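読書記録サービス「Poltus」、版情報の統合方式を変更 旧レビューの表示順にも影響

2020年11月14日

書籍レビュー・読書記録サービス「Poltus」を運営するTroronvilleは、同一作品の複数の版をまとめて扱う「作品ページ」の統合方式を変更した。単行本、文庫、電子版、翻訳版などに分かれて登録されていたレビューと評価を、作品単位の識別子に結び付け直すもので、対象は書誌データベース全体に及ぶ。利用者側の操作は原則として不要である。

従来の方式では、ISBNを主キーとして版ごとにレコードを作成し、書名と著者名の文字列が一致した場合に限り、同一作品として自動的に関連付けていた。このため、副題の有無、旧字体と新字体の違い、著者名の姓と名の間の空白、訳者の交代などにより、同じ作品のレビューが別々のページに分散する例が残っていた。ISBNの付与が始まる前に刊行された本では主キー自体が存在せず、利用者が手動で登録したレコードが並立する状態になっていた。

新方式では、作品、表現、版の3層でレコードを管理する。作品層には原題と原著者、表現層には言語と訳者、版層には出版社、刊行年、判型、ページ数を格納する。レビューは投稿時に選択された版に紐付いたまま保持され、表示の際に作品層で集約される。利用者は作品ページ上部の絞り込み欄で、特定の訳や特定の版に対するレビューだけを抽出することもできる。

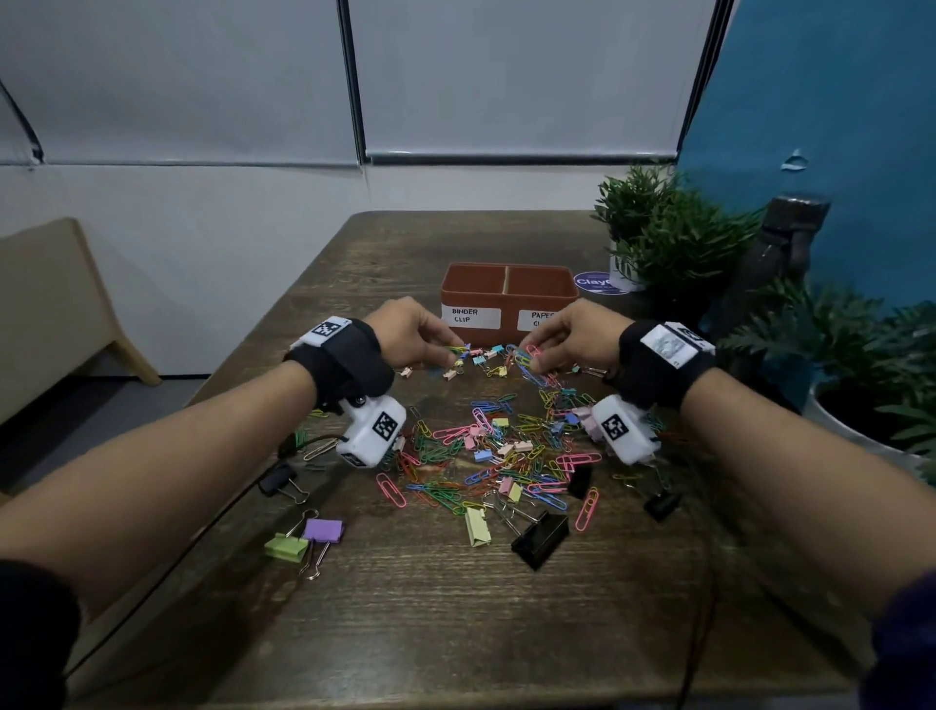

集約に伴い、平均評価の算出方法も改められた。これまでは版ごとの平均値を単純平均して作品の評価としていたため、レビューが1件しかない版の影響が過大になる場合があった。新方式では全レビューの評価値を母集団として平均を求める。同一利用者が同じ作品の複数の版に評価を付けている場合は、更新日時の新しいものだけを算入する。古い評価は本人の本棚では従来どおり閲覧でき、削除はされない。

統合処理の中核となる照合エンジンには、書誌照合ソフトウエア「Gastiron」が採用された。書名と著者名を正規化したうえで、読み、原題、刊行年の各項目に重みを付け、合計値が閾値を超えた組を統合候補とする。候補のうち、訳者が異なるもの、抄訳または改訂の注記があるもの、巻数表記が一致しないものは自動統合の対象から外し、編集担当者の確認に回す。

同社によると、9月に実施した試験では、海外文学の作品2000点を対象に照合を行い、117点が確認待ちに分類された。内訳で目立ったのは短編集である。同じ表題作を掲げながら収録作が異なる版が複数存在し、書名と著者名だけでは同一作品と判定できない。同社は短編集について、収録作の一覧が両方のレコードに登録されている場合に限って統合を行うとしている。

照合規則の設計を担当したGergely Bozsik氏は、「誤って分かれたページは後からまとめられるが、誤ってまとめたページを元に戻すには、レビューを1件ずつ読み直す必要が生じる。閾値は高めに設定した」と説明する。統合履歴はすべて保存され、作品ページの「編集履歴」から、どのレコードがいつ統合されたかを確認できる。

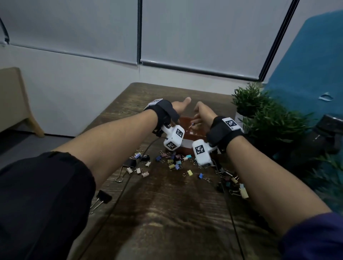 机上の箱に両手を伸ばした場面。右手に青い小型のバインダークリップ

レビューの表示順にも変更がある。標準の並び順は、これまでの「投稿日の新しい順」から「参考になった数の多い順」に切り替わった。集約前の各ページで付けられた「参考になった」の票はそのまま引き継がれる。刊行から年数の経過した作品では、長く2ページ目以降に沈んでいた旧版のレビューが先頭に表示されることがある。投稿日順での閲覧を希望する場合は、設定画面の「表示」で並び順を固定できる。

ネタバレ表示の扱いは従来と同じである。投稿者が指定した範囲は折りたたんで表示され、作品ページで集約された後も指定は維持される。ただし、上下巻が別の作品として登録されていたものを1つの作品に統合した場合、下巻のレビューには自動的に「下巻の内容を含む」の表示が付く。この表示は投稿者が編集画面で解除できる。

外部連携では、蔵書管理アプリ「Yimer」との同期仕様が更新された。Yimer側はこれまで版の識別子のみを受け取っていたが、更新後は作品識別子も併せて取得する。これにより、文庫で登録した本を電子版で買い直した場合などに、重複購入の警告を作品単位で表示できるようになる。旧仕様のままのYimerからも同期は可能だが、作品識別子の欄は空欄になる。CSV形式での書き出しについては、末尾に「作品ID」と「表現ID」の2列が追加された。列の位置を固定して読み込む自作の集計表などを使っている場合は、範囲指定を確認する必要がある。

読書リストと引用メモは今回の集約の対象外で、引き続き版に紐付けて管理される。引用メモにはページ番号が含まれ、版が変わると参照先がずれるためである。同じ作品の別の版に付けられた引用は、作品ページの「引用」タブに版名を添えて並ぶ。

誤った統合を見つけた場合は、作品ページ下部の「統合の見直しを申請」から連絡できる。申請には、該当する2つの版の奥付に記載された書名、著者名、訳者名、刊行年の入力が求められる。審査中も当該作品へのレビュー投稿は可能で、分離が決まった場合は投稿時に選択した版のページへ移される。版を選択せずに投稿されたレビューは作品層に残り、投稿者に版の指定を求める通知が送られる。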